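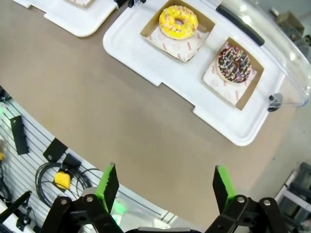 Two sprinkled donuts, one with yellow icing and one with chocolate, in their paper-lined boats.

Eirlys Price has been making donuts for Kutell for more than 12 years. She decides what goes on top of them and how they are served. We talked to her on February 18, 2025, after the morning orders had gone out.

She starts with the yellow icing. "People think it's lemon," she says. "It's vanilla with color in it. We tried lemon in May and got complaints from parents." The chocolate sells better with adults, and she has stopped trying to change that. Both get the same mixed sprinkles, which come in a tub she refills from a bigger tub.

The icing has to be thick enough to hold the sprinkles and thin enough to drop off the spoon. Price dips each ring by hand, turns it once and sets it down. "You have a minute, maybe less. After that they bounce off."

Each donut gets its own paper holder. Before that, Kutell packed them in pairs, and the icing from one ended up on the other. Femi Adeleke, who runs the orders, asked for the change. "I was against it because of the cost," Price says. "Femi was right. We get fewer back."

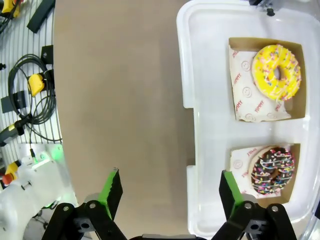
The liner paper was a longer argument. Price wanted it plain. Adeleke wanted something printed, and they settled on red smiley faces and the word "YUMMY."

"I said it was silly, and I still think so," Price says. "But kids read it out loud at the counter, so it stays." She doesn't mind if a sheet sticks out past the side or gets a torn edge. She does mind if it sticks to the icing.

The white trays are wiped down between batches. For a school order last year she filled 53 donuts before lunch, and the trays were what she ran out of first.

Asked what she eats herself, Price says a plain one, the day after, with coffee. "Adesuwa on the early shift saves me one. I don't ask her to."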